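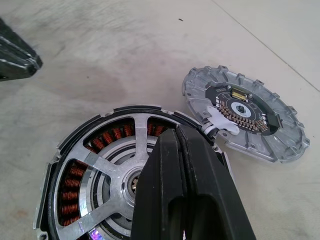 Final Report: Two-Arm Disassembly Bench
Shared workshop, Lirkum
Author: Bongani Mokoena

1. Purpose

The goal of the project was to find out how much of a brushless motor teardown can be done with two small robot arms standing on the floor of a shared workshop. I chose motors because the workshop has a shelf of them with failed bearings, and taking one apart by hand uses up most of an evening. The project ran until August.

2. Setup

Both arms have parallel grippers with black fingers. A small camera sits at the wrist of each. I bought the arms used from Steveck and replaced the cables on one of them. The controller is an old desktop running my own scripts, which I called Grarotmont so the folder would have a name.

I started on a workbench, but it moved when both arms accelerated together, so I changed to the floor. The floor is pale grey and the coils and dark housings stand out well against it. The seams between the panels did confuse the edge detection at first – I now mask out long straight lines before looking for parts.

3. The motor

The motor comes apart into a body and an aluminum end cover. The body holds the copper windings, with a spoked carrier over them and the hub and bearing at the center. The cover has tabs all around its rim and carries a ring-shaped circuit board on its inner face. A flat white flexible cable runs from the board to the body.

This cable decided the order of work. The cover can't be carried off to a tray while the cable is attached. It has to be turned over and set down next to the motor, inner face up, with the cable left slack. I take out the cover screws by hand before the arms start.

4. Lining up with the hub

For the next step the gripper goes to a point just above the hub with its fingers nearly closed. The wrist camera finds the hub by fitting circles to the concentric rings. This works poorly close up, when the fingers hide part of the center. I got around it by fitting from higher up, storing the result, and making the last 40 mm of the descent without correction.

5. Results

I made 9 full attempts. In four of them the cover was laid down correctly and the gripper reached the hub position. Three failed because the cover slipped while being turned over. The other two I stopped myself when the cable began to pull tight.

6. Problems and further work

The fingers are too smooth for the cover flange. Gajdoš sells rubber pads that should fit, but they came too late to test. I would also like to release the cable connector with the second arm, which so far only holds the motor body still during the flip and then backs away.

The scripts save position and motor current for both arms, and a log of 3,000 lines from the last attempt is in the project folder together with the settings file.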